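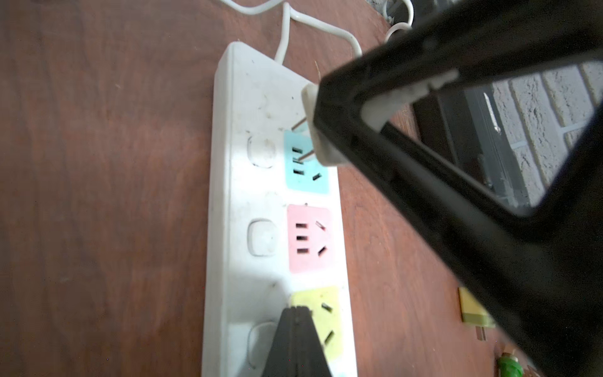

Wrist camera view, plug held over the top socket of the strip.

Teaching the plug task by remote control

In this tutorial I explain how we record demonstrations for putting a two-pin plug into a power strip. The operator moves a small leader arm by hand and the robot copies the movement. I suppose you have already done the setup pages and your gripper opens and closes from the trigger. If the trigger feels reversed, go back and fix it first. It is very tiring to work against it.

The strip must not be connected to the mains at any time during recording. We keep its own plug in a bag closed with tape, so it can not be put in the wall by mistake.

Before you record

Place the strip lengthwise in front of the arm and fix it with double-sided tape. In Lernisberg we tried first without tape, and the strip walked away a few millimeters in every episode. Press it down well at both ends.

Choose which socket is the target and write it in the task text. Our strip has colored sockets, so we write "put the plug in the blue socket" or pink, or yellow. Please use always the same color word. My colleague Hendrik Van Acker wrote "cyan" and I wrote "blue" for the same socket, and we had to correct 200 episodes after.

Look at the wrist camera image on your screen. You should see the metal prongs of the plug and also the slots. If the fingers hide the prongs, take the plug again with a different angle. Do not turn the camera, because then the older episodes do not match anymore.

Recording one episode

1. Bring the arm to the home position and press the left pedal. The counter in Monar becomes green.

2. Go above the plug and close the gripper slowly. Take the plug by its body, with the prongs free. If it turns in the fingers, open and take it again. You can leave this in the recording, it is useful for the robot to see it.

3. Lift, and move over the strip. Here you can go at normal speed.

4. Stop just above the socket. Turn your wrist until the prongs are in line with the slots. On our strip the slots for a two-pin plug are on the left side of the socket and the two angled ones on the right are part of the three-pin pattern. New operators often aim for the middle of the socket, and this is wrong.

5. Let the tips of the prongs find the slots. Do small movements, one direction at a time. When you feel that the leader arm becomes a little heavy, you are touching.

6. Push down straight. If the force number goes over 4000 the arm stops by itself and you must discard the episode with the right pedal.

7. Open the gripper, go up and press the left pedal again.

A good episode takes us around 200 frames for the part between step 4 and step 6. If yours are much longer, practice some more before you keep them.

Common mistakes

The second finger touches the strip. The fingers are wide compared with the sockets, and one of them can easily rest on the neighbor socket or press a switch. Watch it on the wrist image, mostly when the gripper is tilted.

Pushing at an angle. The plug goes in half and then it is stuck. Do not pull hard from the leader arm - press the stop button and take it out with your hand.

Waiting too long. When the operator is thinking, the robot learns to wait also. Decide before you press the pedal, and cut the pauses later with the trim tool if there are still some.

Checking the data

Play back every tenth episode from the wrist camera. Our present set has 1119 episodes, kept in the folder Clastia, and Lorna Sarmiento maintains the list of the discarded ones. Send her the episode number and one word for the reason (slip, force, wrong socket).

The next page is about unplugging, which is easier to record but needs a stronger grip.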